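Drustlow Household Help
Kitchen > Small spaces

Moving to a tiny kitchen in May, what stays out on the table?

Wayne Dobson
Downsizing. New place has one short counter and no pantry, so the table is going to be storage whether I like it or not. Right now I've got a toaster, a saucepan, a bowl and one plastic food container I use every day. Everything else can go in boxes. Do I put a cloth down first or is that just asking for crumbs? And does the toaster live on it or not. Need to decide by Wednesday, thats when the truck comes.

2 replies

Ho-yin Yau
Cloth is fine, I've had one for 9 years. Plain color, smooth, no fringe - crumbs brush right off. Toaster on the cloth for storage ok, but move it to the bare counter when you use it. Unplug after. Let the pan cool all the way before it goes anywhere near fabric, I have a ring on mine to prove it. Container can go inside the bowl if it fits, otherwise stack it in the pan. Wash the cloth every 2 weeks or so, cold, hang dry.
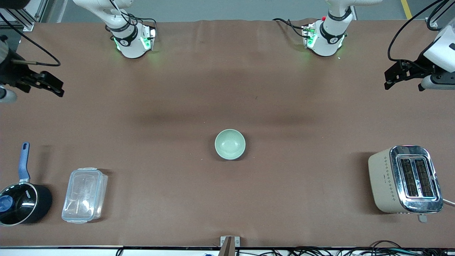 Jacobs
Skip the cloth. Wipe the table, done. Also get a shelf, I got a Gernia one and it took everythign off my table. Not sure they still make it. Toaster should be near the outlet anyway so I dont see why its on the table at all.

Related threads
Toaster crumbs, how often do you empty the tray
Stacking bowls in a shallow cabinet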